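Wednesday, glue bench

Second round on the hide glue for the Sillport chairs. Soaked the granules overnight in cold water, 2 parts water to one of glue by weight, then put the pot in the bath and brought it to 140 F. Held it there until the lumps were gone. Skimmed the foam. The Mamel thermometer reads low compared to the kitchen one, so I went by the kitchen one.

Glued up 10 test joints in beech, same tenon size as the chair rails. Five with the parts warmed on the radiator, five straight off the shelf. Shop was cold until lunch. The cold ones started to gel before I had the shoulders closed, and two of them I had to knock apart and do over.

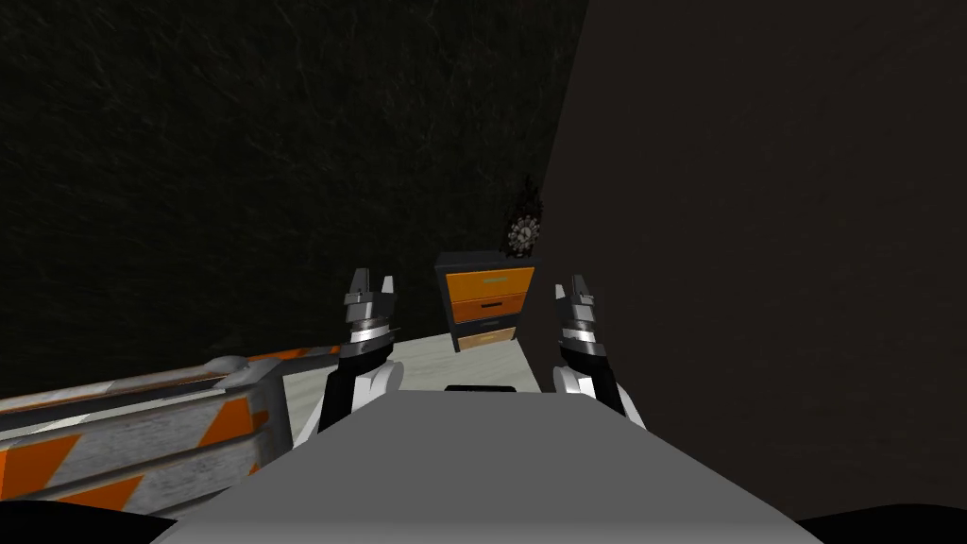 Open time is still the problem. With warm parts I get 95 seconds before the surface skins over, and the back assembly has too many joints for that. Both tenons on a crest rail need to go in together, so the two back posts have to stand upright and slightly apart first, like the pairs of raised gripper fingers on those arms, with the rail coming down from the top. I tried it dry and it works if the seat rails are already set. Plan is to glue the seat frame one day and the crest the next.

Urea: Petridis sheet says to add it by dry weight of glue but gives no upper limit. Will start low and do 33 grams in the big batch.

Still to do: order more 192 gram glue from Ernent, cut new cauls, wax the old ones. Do not leave the pot on over lunch again.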